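教材首页 > 机器人与自动化入门 > 第二编 走进现场 > 第七章 抓取

第七章 抓取：从一次开放日说起

动笔写这一章的时候，我本来打算老老实实从力闭合的定义讲起，稿子都写了三页，后来全删了。删掉的原因很简单，我自己读着都犯困。所以这一章换个开头，先跟大家讲讲我去 Skallico 开放日的那一天，公式放到7.2节再说，跑不掉的。

Skallico 是一家做末端执行器的小公司，厂房在一条河边上，旁边是一家叫 Bachmann 的面包作坊，早上从车站走过去，一路都是烤面包的味道。我去的时候是九月，天还热，门口摆了一张桌子登记名字，发一张胸牌和一张展位图。展位图是手画的复印件，二楼和一楼画反了，我先上楼转了一圈，看见的全是办公桌，只好又下来。（后来我发现不止我一个人这样，楼梯上来来回回都是戴着胸牌的人。）

一楼大厅分成两半。靠门的一半是给家长和孩子看的，有一台会倒汽水的机械臂，排队的人特别多；里面的一半才是我想看的，叫“手上的活儿”，专门演示抓取。带我们这一组的是 Ingeborg Fuchs，她讲话很快，一边走一边倒着走，居然一次都没有撞到东西。她开场的第一句话我记得很清楚：“今天你们看到的夹爪都很慢，请不要问为什么慢，问它在等什么。”

我当时觉得这句话有点故弄玄虚，听完一圈下来倒是服气的。它在等什么？等视觉给出一个位置，等手指走到位，等接触的信号，等力稳定下来。你把这几个“等”按顺序写在纸上，差不多就是本章的目录了。

先说第一站。第一站演示的是 Ader，公司给自己的入门夹爪起的名字，两根手指，平行开合，结构上没有什么花样。桌上放的是几种规规矩矩的方块，夹爪下去，合拢，抬起，放到另一边，再回来。我身边有个中学生看了一会儿就走了，说没意思。我倒是看了很久，因为方块实在是抓取里最体贴人的东西：两个侧面平行，手指贴上去就是面接触，稍微偏一点，合拢的过程自己就会把它推正。做演示的人故意把方块转了一个角度，夹爪合拢的时候，方块在桌上轻轻一扭，自己就归位了。教材里管这个叫“自对准”，7.3节要细讲。我建议你读到那里之前，先用自己的拇指和食指夹一块橡皮试试，把橡皮斜着放，慢慢合拢，感觉一下它是怎么转的。

Fuchs 在这里停下来问我们，方块重要的是哪个尺寸。有人说重量，有人说高度。她说都要知道，可是第一个要问的是宽度，手指张不开那么大，后面一切免谈。她说她见过一个很漂亮的方案，相机选了，算法写了，外壳都喷好漆了，最后才有人拿尺子去量工件，比夹爪的行程宽了一点点。大家都笑，我笑得有点勉强，因为我读研的时候干过差不多的事。

从第一站到第二站要穿过一条窄走廊，墙上挂着他们历年的手指，没错，就是一排手指，钉在木板上，像标本一样。有金属的，有橡胶的，有一对做成了勺子的形状，据说是给一家种蘑菇的客户做的，试了一个夏天没有试成。我特别喜欢这面墙。一家公司肯把没做成的东西也挂出来，参观的人能学到的就多得多。我站在那儿拍照，差点掉队。

第二站的题目叫“不讲理的形状”，用的是木头数字。数字这种东西，对人来说再熟悉不过了，三岁小孩都能一把抓起来，对两根手指的夹爪来说却处处是坑。你想想看，“1”还好，基本就是一根柱子；“0”是个圈，可以从外面夹，也可以伸一根手指进去夹住圈壁；“8”有腰，夹在腰上很稳，夹在上面那个圈上就会晃；“7”头重脚轻；“4”更不用说了，到处都是斜边。同样一套木头，同样的材质，换一个形状，问题就整个换了一遍。

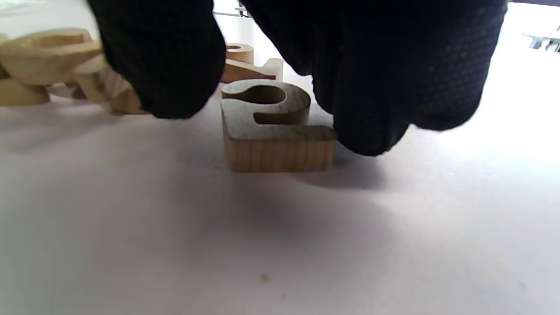
Veronika Stöckli 读完本章初稿，在页边写了一大段，我征得同意照录：我觉得你在这里应该先讲“2”，别急着讲“8”。“8”左右对称，学生会误以为夹中间总是对的。“2”上面是弯的，下面是一条平的底，从侧面夹，左边碰到的和右边碰到的根本不是同一种面。让学生先在这个数字上栽个跟头，后面讲接触法线就省力气了。

她说得对，那我们就先讲“2”。

把一个厚木块切成的“2”立在桌上，底边平平地落在桌面，这时候它自己是站得住的，不需要谁扶。夹爪从上往下来，手指分在它的两侧，往中间合。问题来了：合在多高的地方？

如果合得低，手指碰到的是那条长长的底边的两端。底边的端面基本是竖直的，夹起来跟夹方块差不多，看上去很理想。可是你得量一量，底边往往是整个数字最宽的地方，手指要张得够开才行，而且手指要走得很低，离桌面近，稍微多走一点就会顶到桌子。软一点的指尖顶一下没什么，硬的就要出事。

如果合得高，手指碰到的是上面那个弯弧。弧面上的接触，说白了就是一个点（准确地讲，因为数字有厚度，是一条线），手指的力沿着那个点的法线方向传进去。两边的点要是正好在同一高度，法线正好相对，那没事，夹住了。只要有一边高了一点点，两股力就错开了，数字会在手指中间打转。你在家里用两根手指去捏一个圆的瓶盖边，捏偏了，瓶盖会“啪”地弹出去，就是这个道理。

还有第三种办法，换个方向。前面两种都是从左右两侧夹，也就是夹轮廓。如果把夹爪绕竖直轴转过去，改成夹数字的正面和背面，那碰到的就是两个互相平行的平面，又变回方块了！我在现场看到这里，真的小声叫了出来。道理一点都不深，可是人站在那里盯着轮廓看，就是会忘了它还有厚度。我后来拿这个题目考过自己的学生，多数人第一反应都是去分析弯弧，画了满满一页的法线，最后才有人弱弱地举手：老师，能不能转一下再夹？

能。不过转一下也有代价，要看旁边有没有地方。数字要是孤零零一个立在那儿，随便你转；要是旁边堆着别的数字，手指伸下去的那条路就可能被挡住。这就引出了本章的另一个关键词：可达性。一个抓取姿势在纸面上再稳，手指到不了那个位置，就等于没有。第7.4节会给出一个简单的检查方法，把手指当成两个长方体，沿着下降的路线扫过去，看会不会和别的东西重叠。这个方法很粗，工厂里却用得很多，因为算得快。

讲完形状，Fuchs 讲表面。她递给我们一对拆下来的指套，让大家传着摸。我摸到的那只表面有细细的颗粒，有点像干活用的那种防滑手套。她让我们先摸这个，再摸一块光滑的塑料片，问哪个更“抓得住”。答案人人都知道，可是她接着问的那个问题把一圈人都问住了：摩擦大了，有什么坏处？

大家可以先停下来想一想。我当时想到的是磨损，有人说会留下印子，有人说会粘灰。她都点头，然后回到第一站那个扭来扭去的方块：摩擦大了，自对准就变差了。方块要在手指之间滑一下、转一下才能归位，你把手指做得死死咬住，它斜着进来就斜着被夹起来了。所以选指尖材料是一件左右为难的事，抓得牢和摆得正，有时候得挑一个。我把这一条写进了本章的习题，第五题，学生普遍觉得难，其实就是让你把这两头都写清楚。

木头本身也值得多说两句。木头是有纹理的，顺着纹和横着纹，摸上去不一样，切出来的断面又是另外一种手感。在我们的公式里，摩擦系数往往就是一个数，写一个希腊字母就过去了。现场做过实验的人都知道，这个数其实是一片，换一个面、换一个湿度，就换一个值。第7.2节里我们还是会假装它是一个数，不然没法往下算，但请你在心里留一个小小的问号。

第三站叫 Laletus，是他们的视觉模块。说句心里话，这一站我看得最不认真，一来站得腿酸，二来讲解的小伙子声音很小，后面汽水机那边又一直有人鼓掌。不过有一段我记下来了。他说他们为木头数字这个演示攒了3,146次抓取记录，其中2,824次成功，剩下的都存着，一次也没删。有位参观的先生问，失败的留着干什么，占硬盘。小伙子一下子声音就大了：失败的才值钱呢！成功的那些看来看去都差不多，失败的一次一个样。

我回家以后越想越觉得这句话应该写进教材。你们做实验的时候也请照办，凡是没抓起来的，记下是哪一步没成：是位置给错了，是手指碰到了旁边的东西，是合拢的时候转开了，还是抬起来以后滑掉了。这四种情况要改的地方完全不同，混在一起写一个“失败”，这份记录就白做了。本章附的实验表格第356页可以复印，四个格子已经替你们画好了，老老实实打勾就行。

关于抓取成功怎么算，我还想插几句。那天第二站旁边有两个参观的人争了起来，一个说夹住了就算成功，一个说得放到指定的地方才算。争得还挺认真，Fuchs 就站在旁边听，也不劝。后来她讲，他们公司里头也为这个吵过，最后定下来的办法是分段记：合拢以后有没有夹住，抬起来以后还在不在，放下去以后站没站住。对立着的数字来说，最后这一段特别要命。你把“2”夹起来的时候它稍微歪了一点，在空中完全看不出来，放到桌上，底边先着地的是一个角，手一松，倒了。“7”倒得更多。“1”呢，底小个子高，也爱倒。反倒是“4”，大家都以为它难，放下去要看它的脚是怎么切的，脚宽就站得很好。

所以读别人的论文或者产品手册，看到成功率这三个字，先去找它的定义，找不到定义，这个数字看看就算了。

快结束的时候有一段自由提问，我问了一个憋了半天的问题：为什么用两根手指，不用五根？我知道这个问题外行得要命，但是学生每年都问，我想听听做这行的人怎么答。Fuchs 想了想，说五根手指的他们也做过（墙上就有！我居然没看见），能做的姿势多得多，可是每多一根手指，就多一份要标定、要维护、要跟客户解释的东西。她反过来问我，你早上出门锁门用几根手指？我比划了一下，拇指和食指，拧钥匙。她说，那你看，你有十根，也就用了两根。这个回答当然有点取巧，锁门的时候别的手指也没闲着，它们蜷在后面撑着呢。7.6节我们讨论多指手的时候再回来跟她理论。

从厂里出来，我在隔壁 Bachmann 买了一个面包，站在河边吃，一边吃一边在胸牌背面画“2”的受力图。画了三个，有两个画错了，错的那两个我原样搬到了本章的7.2节，请大家帮我找出来。答案在书后，但是别急着翻。

下面说说这一章怎么读。7.1节讲手指和工件的几种接触，点、线、面，配上上面讲的例子应该不难。7.2节是力和力矩的平衡，平面情形，要用到第三章的内容，忘了的请回去翻。7.3节讲自对准，里面有一个用橡皮和两把直尺就能做的小实验，时间紧的班级可以留作课后。7.4节是可达性和碰撞检查。7.5节讲指尖材料和摩擦。7.6节是选读，讲多指手，考试不考，但是我写得最高兴。

需要先准备的东西：一套立得住的木头或者硬塑料数字，不要太薄，太薄了前后夹的时候看不出名堂；一块浅色的、平整的桌面；一把尺子；如果学校有两指夹爪就用夹爪，没有就用一把长柄的夹子代替，厨房里夹面条的那种也行，就是指尖要包一层防滑的布。我自己第一次备这堂课的时候用的就是厨房夹子，效果挺好，除了我家晚饭推迟了。

还有一件小事，做实验之前请每个小组先用自己的手抓一遍，闭着眼睛抓。“2”立在桌上，你闭眼伸手下去，注意自己是怎么抓的：手指先碰到哪里，碰到以后停没停，是直接合上还是先顺着边摸了一下。大多数人会先摸一下。写下来，一两句话就够，跟后面夹爪做的事情放在一起对照着看。夹爪没有这一下摸索，它下去之前就得知道自己要去哪儿，这中间的差距，就是7.1节第一段要谈的事情。

思考与讨论（读7.1节之前做）

一、从0到9这十个数字里，哪些可以用两根平行的手指从左右两侧稳稳夹住，哪些不行？不行的那些，换成前后夹是不是就都行了？

二、“6”和“9”倒过来形状一样。夹爪夹它们的时候，难度也一样吗？立在桌上的时候呢？

三、数字一个一个分开立着，跟好几个乱堆在一起，第一个该抓谁？写出你的规则，再跟同桌的规则比一比，找一种摆法让对方的规则失灵。

四、找一件你每天都用两根手指拿的东西，画出接触点和力的方向。画完以后真的拿一次，看看跟画的一不一样。

第三题我每年都会收到很有意思的答案，欢迎任课老师把学生的规则寄到编辑部，下一版我想挑几条放进来，署学生的名字。

7.1 手指碰到了什么

我们从最简单的情形开始：一根手指，一个立在桌上的工件，手指从侧面慢慢靠过去，直到碰上为止。碰上的那一刻，手指能给工件的力，方向是受限制的，它只能推，不能拉。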